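Desk mat won't lie flat and smells like rubber – is there a fix?
Asked by Ritu Grewal in Home & Workspace

I bought a large dark gray desk mat in August for a light wood desk. It came rolled up tight in a tube, and after 6 weeks the left end still wants to lift. The right end went down by itself after a few days, so I don't know why the left is being stubborn. I have turned it around once and the same end lifted on the other side, so it's the mat and not the desk.

Things I have tried:
Rolling it the opposite way overnight, 2 times. Helped for a day or so.
Books on the edge. Helped while the books were there.
Double-sided tape. It took off a bit of the finish when I pulled it up, so I don't want to do that again.

The other problem is the smell. It's the rubber backing. It's a lot fainter than when I opened the tube but in the afternoon, when the room gets warm, I still notice it. The listing said "low odor." The brand is Noredetti, if that matters to anyone. The return window was 14 days and I missed it.

I keep reading that you can use a hair dryer or an iron on these. Is that safe on a rubber back? And can I wash it, or will that make the curl worse? I also rent, and the desk belongs to the landlord, so I'm worried about the backing leaving a mark on the wood over time.

Two pictures of the desk with the mat on it:

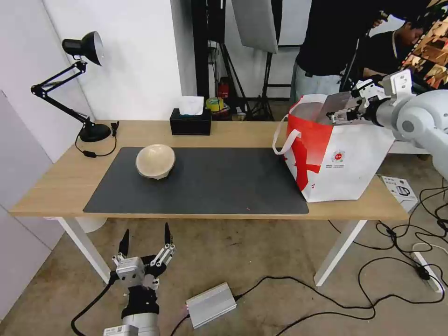
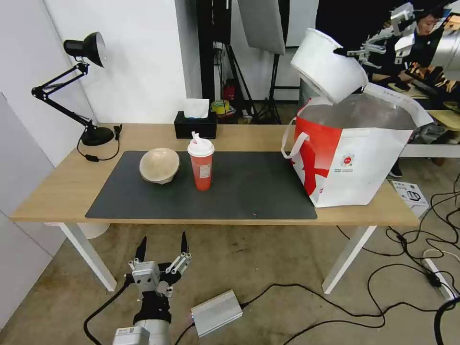

It has a cloth top, no stitching around the edges. I don't know the exact thickness but it's one of the thinner ones. I'd like to keep it if I can get it to behave, otherwise I'll give it away and get a felt one.

3 answers

Answer from Vikas Lodhi
Marked as helpful

Don't iron it directly. The cloth top on these is usually polyester and it will go shiny or melt if the iron is too hot, and the glue between the cloth and the rubber can let go. Then you have bubbles, and there is no fixing bubbles.

Warm water is what works for me. Fill the bathtub with a few inches of warm water from the tap, not boiling, and add a small squirt of dish soap. Put the mat in face up and leave it for 15 or 20 minutes. Go over the cloth side with a soft sponge while it's in there. Rinse it until the water has no suds in it. The rubber gets softer in warm water and loses some of the memory of being in the tube.

Then lay it on a towel, put another towel on top and press down all over to get the water out. Don't wring it or fold it. Move it to a flat floor, cloth side up, and put weight along the end that curls. Use something long and flat, like a shelf board with books on top of that. Separate books leave you with a wavy edge. Leave it until it is completely dry, and in a cool room that can be two days. If you put it back damp you can get mildew under it, and damp rubber on wood is bad for the finish too.

The wash should take care of a good part of the smell as well. If there's still some left, hang it over a rail somewhere with air moving, out of direct sun. Sun makes the rubber crack.

A hair dryer is okay for one small corner. Keep it on low and keep it moving, then press the corner flat until it cools. For a whole end it's a waste of time.

About the wood – yes, rubber can mark some finishes. It depends on the finish. Lacquer and varnish are the ones I'd worry about, laminate much less. Lift the mat every few weeks and look. You can also put a sheet of plain cotton or thin felt under it, cut a little smaller than the mat so it doesn't show. It will slide a bit more.

Answer from Annelore Böttcher

I had one like this and gave up on it. The edge never went down all the way and my sleeve caught on it. I got a wool felt one from a shop in Nedton and it was flat the same day. It does collect crumbs.

Baking soda for the smell didn't do anything for me except make a mess.

Answer from Hnat Hutsuliak

Agree with the bath, but check the tag first if there is one. Some say hand wash, cold only. I went ahead with warm on mine and it was fine, but it was an old mat and I didn't care much.

For the tape problem, look for mat grippers, the soft tacky kind made for rugs. They peel off without taking anything with them. Test one on the underside of the desk first. I would still not leave them on for a year.

Comments

Ritu Grewal: Did the bath last night. It's on the floor now under a shelf board. The water came out gray, which I wasn't expecting from a mat this new. Will report back.

Vikas Lodhi: Gray is normal, it's loose dye and dust. If it's still coming out gray after three rinses I'd keep it away from anything light colored.

Bimla Mishra: Does this work on the leather-look ones? Mine curls at both ends.

Vikas Lodhi: No, don't soak those. Damp cloth only, and weight it upside down in a warm room for a few days.

Ritu Grewal: Update – left end is nearly flat, maybe the height of a coin at the corner. Smell is mostly gone. I ordered cotton for underneath.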